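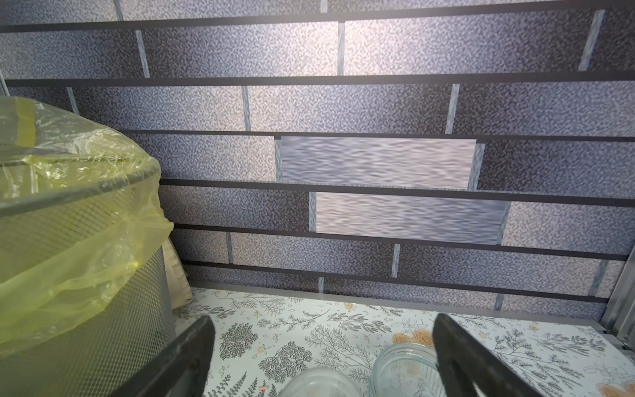 그림 3. 손목 카메라 시점의 선반 환경. 투명한 유리병 두 개가 무늬가 인쇄된 흰색 깔개 위에 놓여 있다.

4.2 배경 무늬가 투명 물체 파지에 미치는 영향

본 절에서는 배경 무늬의 복잡도가 투명 물체의 파지 성공률에 미치는 영향을 분석한다. 투명 물체는 표면 자체의 색 정보가 거의 없고 뒤쪽 배경이 그대로 비치므로, 단색 작업대에서 학습한 정책이 무늬가 있는 바닥에서도 동작하는지는 별도로 확인할 필요가 있다. 기존의 Dolan 정책은 단색 바닥에서 수집한 시연만으로 학습되었으며, 본 연구의 Grudon 정책은 동일한 망 구조에 가정용 선반에서 수집한 시연을 추가하여 학습하였다.

그림 3은 선반 환경에서 얻은 손목 카메라 영상이다. 바닥 깔개에는 짙은 회색의 고사리와 잎가지, 주황색 계열의 장미 무늬가 인쇄되어 있고, 옆으로 누운 유리병을 통해 꽃무늬가 비쳐 보인다. 오른쪽 병은 그리퍼의 오른쪽 손가락에 일부 가려져 있다. 벽돌 무늬 벽지 앞을 지나는 짙은 회색 가로대도 여러 방향의 경계선을 만든다. 왼쪽의 원통형 철망 휴지통에는 반투명한 노란색 비닐봉투가 씌워져 있어 얇은 비닐 너머로 격자가 드러난다. 이와 같은 영상에서는 병의 윤곽과 배경의 윤곽을 밝기 차이만으로 구분하기 어렵다.

추가 시연은 Kistcombe와 Wasville 두 실험 공간에서 원격 조작으로 수집하였다. Kistcombe에서 147회, Wasville에서 152회의 시연을 얻었고, 두 공간의 자료는 구분 없이 섞어 학습에 사용하였다. 입력은 손목 카메라의 컬러 영상과 그리퍼의 개폐 값이며 깊이 영상은 사용하지 않았다. 예비 실험에서 유리 표면의 깊이 값이 자주 누락되었고, 이를 보간하면 병의 가장자리가 바닥과 같은 높이로 복원되는 경우가 많았기 때문이다.

평가에서는 깔개 6종을 바꾸어 가며 같은 초기 배치를 반복하였다. 파지 성공은 병을 들어 올린 뒤 2초 동안 떨어뜨리지 않은 경우로 정의하였다. 손가락이 병에 닿았으나 들어 올리지 못한 시도는 실패로 처리하되, 접촉 이전의 실패와 구분하여 기록하였다.

단색 깔개에서는 두 정책의 차이가 크지 않았다. 무늬가 있는 깔개에서는 Dolan 정책의 성공률이 뚜렷하게 낮아졌으며, 실패의 대부분은 접촉 이전에 발생하였다. 손가락이 병 옆의 꽃무늬를 향해 내려가거나, 병 위쪽에서 멈춘 채 작은 움직임을 반복하는 양상이 관찰되었다. Grudon 정책에서는 이러한 실패가 줄었으나, 병의 중심축을 벗어나 잡은 뒤 미끄러뜨리는 실패는 비슷한 수준으로 남았다.

입력 영상의 어느 영역이 정책 출력에 영향을 주는지 확인하기 위해 영역별 가림 실험을 수행하였다. Dolan 정책의 출력은 깔개에서 색이 진한 부분을 가렸을 때 크게 변하였고, Grudon 정책의 출력은 병의 테두리와 그 위의 밝은 반사 부분을 가렸을 때 더 크게 변하였다. 벽과 가로대 영역을 가린 경우에는 두 정책 모두 변화가 작았다. 손목이 하강하면서 벽 영역이 시야에서 차지하는 비율이 줄어드는 점도 이 결과에 영향을 주었을 수 있다.

병이 서로 맞닿아 있는 배치는 본 평가에 포함하지 않았다. 이 경우 두 병의 테두리가 영상에서 겹쳐 목표 물체의 지정 자체가 모호해지므로, 언어 지시를 함께 입력하는 조건에서 4.3절에 따로 다룬다.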